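Kolell Shop-Floor Group – Minutes of the July Meeting
Held in the upstairs room at Tindon, 9 a.m.

1. Welcome and last month's notes
Everyone was thanked for coming in so early, and the June notes were accepted with one fix: the quote for the Cabrera shelving was for 21 bays and should be corrected in the file.

2. Can a machine put away groceries yet?
This took up most of the morning, and happily so. The group went over the simulated two-arm table, where small boxes and tins lie within reach of a pair of grippers and the job is simply to pick things up and set them where they belong.

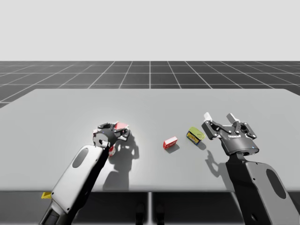 Several members felt that tidying a table is the fairest test we have, being a chore all of us do without thinking. Others, with years of stocking behind them, pointed out that a real shelf is never so kind – labels peel, cartons get crushed, and somebody always leaves a jar in the wrong aisle. It was agreed that mixed shapes matter more to us than speed. A round can on its side and a plain cube ask quite different things of a gripper, and we would like both kept in any trial.

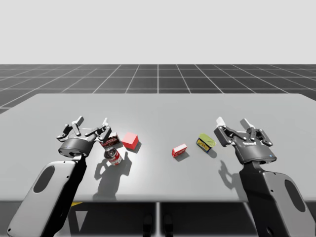 3. Grippers and money
There was a long and good-natured talk about two fingers versus a whole hand. Most leaned toward two fingers for cartons, with the hand kept in mind for awkward items. The Vaseck budget stands at 3000 dollars, of which 363 has been spent, and no one wished to commit more before the fall.

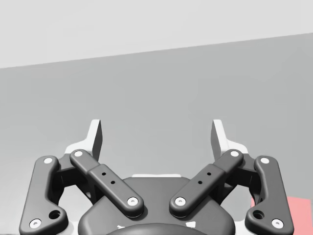
Item 3: two-finger gripper, open.

The group also asked that each trial include at least one long, flat package, having all wrestled with those at home.

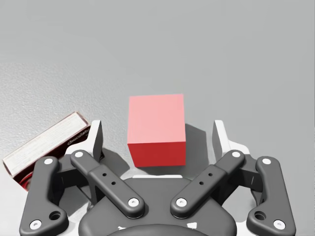 On the larger question, the feeling was hopeful but patient. We'd trust a machine with a simple shelf under a watchful eye, and we would not yet hand over the kitchen.

4. Actions
Tindon to draft a list of items for the trial. Cabrera to resend the shelving quote. Next meeting in August, same room, and coffee will be provided.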